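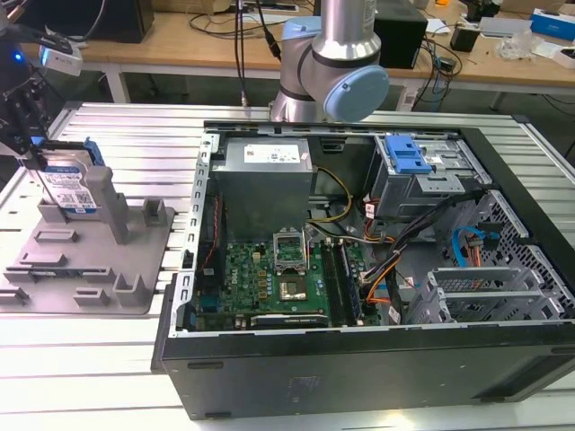 4.2 What changed at the bench

Figure 3. The disassembly cell at Plorine with a desktop tower on its side, the side panel off. A gripper holds a hard disk drive in the gray fixture to the left of the case, and a second arm stands behind it.

We had expected the interviews to be mostly about speed. What people wanted to talk about was their hands. Before the cell was installed in February, a technician at Plorine opened each tower, reached in for the drive, pulled the memory and the processor, and sorted everything into trays, for a full shift. Metal edges inside a case are sharp, and several technicians told us they had stopped noticing small cuts. Thierry Bodin, who has worked the line longest, said his wrists used to ache by lunch and that he now goes home and plays the accordion again. We were delighted to hear it, and so was he!

The cell has not taken over the whole job. Of the 148 towers we logged during the study, 30 had to be finished by hand. Some of these had a bent drive cage or a latch that would not release, and others were models the planner had no plan for. The technicians call these "the stubborn ones," and to our surprise they like them. Alina Bălan described the stubborn ones as the part of the day when she gets to think. She keeps a notebook of latch types, with sketches, and Gaëtan Perrin has been turning her pages into new motion plans. Eight of them are already running in the cell. This is one of the findings that excites us most. The knowledge was always in the room, and the robot gave people a reason to write it down.

Drives deserve a closer look, since they may still carry a former owner's data and each one must be tracked. As in Figure 3, a drive can be stood upright in the fixture, clear of the case, and its barcode is read before it goes to the wiping station. Under the old routine the technician scanned it with a handheld reader while holding the drive in the other hand. Jozef Verschueren, the shift lead, used to spend the end of each day chasing missing scans. He now spends that time at the bench with newer staff, and two of them have since moved up to repair work.

There were complaints too, and they were fair ones. The pace of the arms sets the pace of the shift, and people found it harder to step away for a chat. One technician asked for a pause button within reach of her stool, and got it the same week. Others missed the noise and company of the old shared table. Ezequiel Tapia suggested rotating staff between the cell and the repair bench every two hours, and the crew voted to keep the rotation after a short trial. Scores on our end-of-shift fatigue form were lower on rotation days, though the group is small and we treat this as a hint worth following up at Hirnon, where a second cell is planned.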